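# Pince manuelle à deux doigts : montage, réglage et prise de textiles

14 juin 2018

Le présent guide décrit l'assemblage et le réglage de la pince manuelle Plidero, telle qu'elle est construite à domicile par les membres de l'atelier partagé de Stasemden. Il complète la notice mécanique rédigée par Mieke Cuypers et remplace la version diffusée en octobre. Le lecteur est supposé disposer des pièces imprimées, de la visserie et du faisceau électrique.

## 1. Assemblage des doigts

1. Nettoyer les alésages des deux doigts et retirer les résidus d'impression.
2. Présenter les doigts sur l'embase, sans serrer.
3. Engager les vis à six pans creux, en commençant par celles de l'embase et en terminant par celles de l'extrémité.
4. Actionner la gâchette à vide. Les deux doigts doivent se rejoindre au même instant sur l'axe de l'outil.
5. Serrer progressivement, en alternant le côté gauche et le côté droit.

Un point dur à mi-course provient le plus souvent d'une biellette montée à l'envers. Il convient alors de démonter le doigt concerné ; forcer sur la gâchette endommage le pivot.

## 2. Réglage de la course

L'ouverture maximale est fixée par la butée Llewellyn, logée dans la poignée. La cote recommandée pour les textiles est de 28 mm entre les extrémités. Un jeu de 2 mm est toléré entre deux pinces d'une même paire ; au-delà, le geste devient dissymétrique et les enregistrements sont difficiles à exploiter pour l'apprentissage du bras.

Le réglage se vérifie sur un tissu souple, à une pince puis à deux.
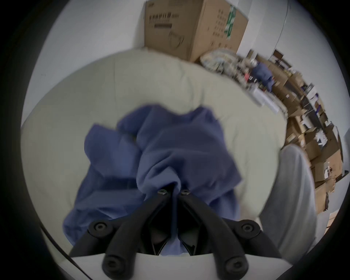
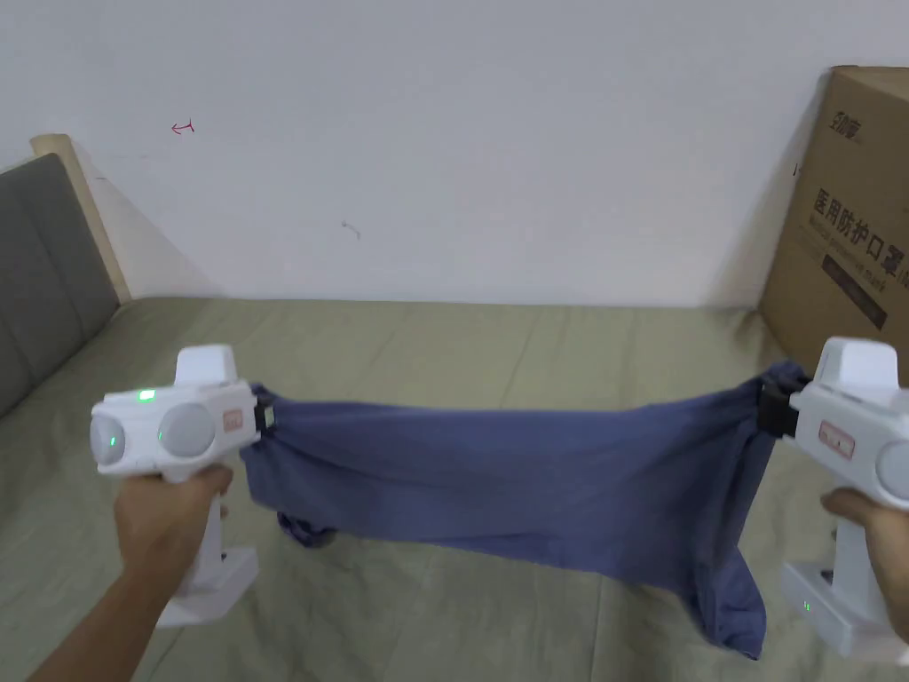 La prise à deux pinces constitue l'épreuve la plus exigeante du protocole, car elle révèle les écarts de serrage que la prise simple laisse passer. L'opérateur saisit une extrémité du tissu dans chaque mâchoire, puis écarte les mains jusqu'à obtenir une tension modérée. Un bord supérieur légèrement fléchi au milieu, comme sur la vue où le tissu est tenu entre les deux pinces au-dessus du lit, correspond à la tension recherchée. Un bord parfaitement rectiligne indique une traction excessive, qui fausse la mesure d'effort et fatigue les articulations de l'outil.

## 3. Contrôle avant enregistrement

Avant toute session, l'opérateur procède aux vérifications suivantes :

- serrage de l'ensemble des vis ;
- retour franc des doigts au relâchement de la gâchette ;
- propreté des faces de contact - une fibre coincée suffit à fausser la fermeture ;
- câbles dégagés de la zone de travail ;
- synchronisation des deux pinces dans le logiciel Geseck.

La séquence de contrôle comporte 3 prises simples et 2 prises à deux mains. Si une prise glisse, reprendre le réglage de la butée par quarts de tour et recommencer la séquence depuis le début.

## 4. Enregistrement des gestes

Chaque geste est enregistré séparément. Le mouvement doit rester lent et continu, sans reprise en main au cours de la séquence. Les essais interrompus sont conservés dans un dossier distinct et ne sont pas versés au jeu commun, qui compte à ce jour 1 976 séquences.

Toute modification de la géométrie des doigts doit être signalée à Mieke Cuypers avant le versement des fichiers, avec mention de la cote d'ouverture retenue.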